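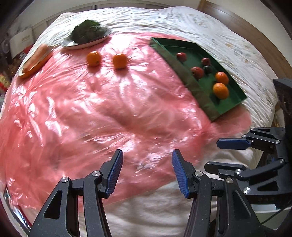 White quilt with the pink plastic over it

Under-bed boxes: wheels or no wheels?
Home & Closet > Bedroom Storage
Started 22 Mar 2019

lidless_in_camham
I have a queen bed with 7 inches of clearance and a closet built for somebody who owned one coat. The plan is to put the off-season clothes under the bed. The Timemley rolling boxes fit on paper, with a bit of air to spare. The flat ones from Li are cheaper and have no wheels. Carpet is medium pile, beige, came with the apartment, please don't comment on it.

Does anyone have wheels on carpet and still like their life?

hallcloset
Had the Timemley ones for two winters. On hardwood they glide. On carpet they glide the way a refrigerator glides. The wheels are the size of a shirt button and they sink. I ended up lifting the front edge and hauling, at which point you've paid extra for buttons.

Also measure again. Bed clearance is whatever it is at the side rail, and then there's the center support, which hangs lower on a lot of frames. Mine takes away a full inch in the middle.

sockdrawer51
Going to disagree with hallcloset, and not for the first time. I have four of them on carpet and they're fine if you don't fill them with jeans. Sweaters, sheets, the scarf your aunt made. Denim goes in a drawer like it did for our ancestors.

What I would skip is the lid that comes in two halves. Sounds clever, you only open the half you need. The half you need is always the one by the wall.

lidless_in_camham
Measured again. Seven at the rail, 6 1/4 in the middle. The Timemley is 6 1/2. So I can have one on each side, not touching, like a couple in an old sitcom.

The Li box is 5 3/4. I hate that the cheap one is winning.

quiltandbolt
Consider the Draltititz fabric kind with the zipper top. They squash a little, so the center bar isn't a problem. Mine hold a comforter each and there's a clear window so you can see which comforter you've forgotten about. Downsides: the handles are sewn on by an optimist, and the sides slump if you underfill. I cut cardboard to fit the bottoms and that helped a lot.

hallcloset
The zipper went on mine in September. I was not being rough with it. I was being the normal amount of rough.

quiltandbolt
Did you overfill it?

hallcloset
I filled it to the top, where the zipper is.

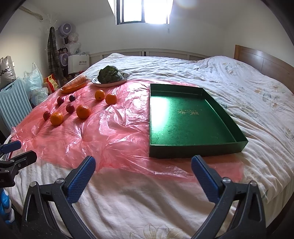 Update: what I ordered, and sorting it all out

lidless_in_camham
Thanks all. I bought three of the Li boxes and one Draltititz for the spare blankets. Then I took everything out of the closet to see what was going where, and I own 51 T-shirts. I'd have told you 15. I'd have told you under oath.

How I've split it so far:

1. Left side of the bed: sweaters and anything wool, in one Li box with cedar blocks.
2. Right side: summer clothes, two Li boxes end to end. The back one has a loop of cotton rope tied through the handle so I can drag it out without crawling.
3. Foot of the bed: the fabric one, lying crossways.
4. Bag by the door: T-shirts that are leaving.

The lids on the Li boxes snap at the corners only, so they bow in the middle if you stack anything on top. Under a bed you can't stack anything on top, so I suppose that's a feature.

sockdrawer51
The rope is good. I'm stealing the rope.

Question about the cedar though. Is it doing anything? I've had the same blocks for years and I think at this point they're just wood.

quiltandbolt
Sand them lightly and the smell comes back. Wash the sweaters before they go in, that matters more than cedar. And don't run the boxes right up against a baseboard heater if you've got one on that wall.
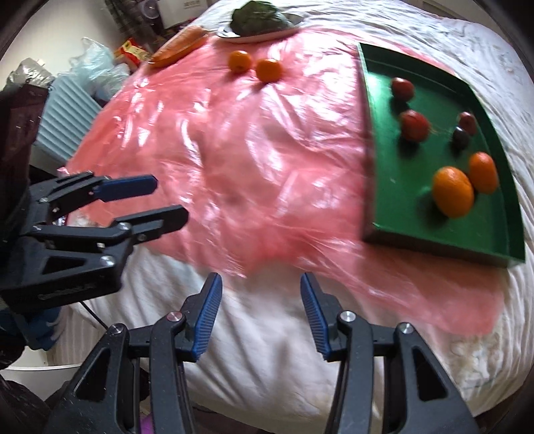
beigebinder
Nobody's mentioned bed risers. A set of four would have given you room for the Timemley boxes and the center bar both. I put mine up 5 inches and got a whole second layer under there.

hallcloset
Risers on medium pile carpet wander. I woke up facing a different closet.

beigebinder
Get the wide ones with the cupped top. Mine are rated for 1000 pounds and haven't moved.

lidless_in_camham
I'm short and the bed is already tall. With risers I'd need a running start. Sticking with the Li boxes for now, but I'll report back on the corner snaps once they've been through a change of season. If anyone in Camham wants T-shirts, size medium, there's a bag.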